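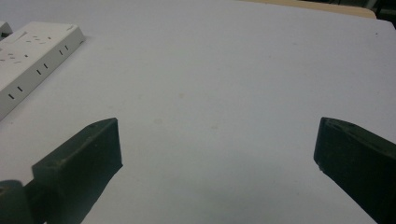 White power strip on one of the tabletops, Mustum study room

Hi Tiina, quick update on the study room! We've spent $623 of the Venter grant so far, mostly on tables and power strips, and I'm really happy with how it's coming along – people kept asking for somewhere to plug in, so that went first. The tabletops have picked up a few faint marks already, but I can live with that. We had 104 visits last month (up from 50 in September). Still to do: chairs, a second lamp, and getting Dellel to send the corrected invoice. I'll forward it when it comes.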